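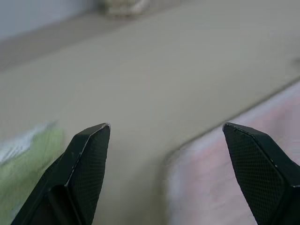 제7장 평행 그리퍼의 점검과 손가락 교체

7.1 이 장의 범위

이 장에서는 협동 로봇 손목에 장착된 2지 평행 그리퍼의 일상 점검, 손가락 교체, 영점 재설정을 다룬다. 제어기 배선과 손목 플랜지의 체결은 제4장에서 설명하였으므로 반복하지 않는다. 손목 카메라의 보정은 제9장에서 다룬다.

본문의 절차는 Brudia 셀을 기준으로 한다. 이 셀은 Kinoshita 공장의 소형 물품 취급 구역에 설치되어 있으며, 정비 기록은 우치다 가즈히로와 스가와라 지에가 작성한 것을 사용하였다. 다른 기종에 적용할 때에는 체결 토크와 행정 값을 해당 기종의 설명서에서 확인한다.

7.2 손가락의 구조

손가락은 몸체, 쐐기형 선단, 안쪽의 파지면으로 구분한다. 파지면에는 마름모꼴 격자무늬가 있어 접촉 시 미끄럼을 억제한다. 격자의 골에 섬유 부스러기나 분진이 차면 실제 접촉 면적이 달라지고, 같은 파지력에서도 물체가 빠질 수 있다. 천과 같은 유연물을 취급하는 셀에서는 이 현상이 경질 부품만 다루는 셀보다 일찍 나타난다.

선단은 얇은 물체의 가장자리 아래로 들어가는 부분이므로 작업면과 접촉하는 빈도가 높다. 검은색 손가락에서는 선단 모서리를 따라 밝은 선이 관찰되는 경우가 있다. 표면층의 마모일 수도 있고 단순한 반사일 수도 있으므로, 조명의 방향을 바꾸어 다시 본다. 방향을 바꾸어도 선의 위치가 그대로이면 마모로 기록한다.

7.3 점검 주기

Brudia 셀의 점검 주기는 가동 시간 40시간이다. 손가락은 2,240회 파지마다 분리하여 좌우를 비교한다. 두 조건 가운데 먼저 도달한 쪽을 따르며, 점검 후에는 가동 시간 계수기만 초기화한다. 파지 횟수 계수기는 손가락을 분리했을 때 초기화한다.

7.4 점검 절차

(1) 프로그램을 정지하고 파지물이 없는 상태에서 그리퍼를 최대 개도까지 연다.
(2) 손목을 작업면 위 100mm 높이로 이동한 뒤 구동 전원을 차단한다.
(3) 양쪽 파지면을 마른 솔로 선단 쪽을 향해 쓸어낸다. 용제는 사용하지 않는다.
(4) 선단의 높이를 비교한다. 좌우 차이가 허용값을 넘으면 7.5의 절차로 진행한다.
(5) 손가락 몸체를 가볍게 흔들어 유격을 확인한다. 유격이 있으면 체결 나사를 풀고 접촉면을 닦은 후 다시 조인다.
(6) 전원을 복구하고 저속으로 개폐를 반복하면서 이음과 걸림을 확인한다.

7.5 손가락 교체와 영점 재설정

손가락은 반드시 한 쌍으로 교체한다. 한쪽만 교체하면 파지면의 마모 정도가 달라져 파지 중심이 한쪽으로 치우친다. 분리한 손가락에는 좌우와 분리 일자를 표기하여 보관한다.

새 손가락을 장착한 후에는 그리퍼를 저속으로 완전히 닫아 양쪽 선단이 맞닿는 위치를 영점으로 등록한다. 이때 격자면 사이에 이물이 끼어 있으면 영점이 열림 방향으로 밀린다. 등록 후 한 번 열었다가 다시 닫아 표시값을 확인하고, 값이 재현되지 않으면 7.4의 (3)부터 다시 수행한다.

7.6 기록 사례

표기 방법의 예로 2020년 8월 18일 화요일의 기록을 옮긴다. 작성자는 스가와라, 확인자는 오구라 신지이다.

점검 구분: 정기
파지면: 우측 격자 하단에 섬유 부착, 제거함
선단: 좌우 높이차 허용값 이내
유격: 없음
영점: 변경하지 않음

우측 파지면의 섬유 부착은 같은 해 3월의 기록에도 나타난다. 동일한 위치에서 반복되는 부착은 접근 각도와 관련될 수 있으며, 이에 대한 분석은 7.7에서 다룬다.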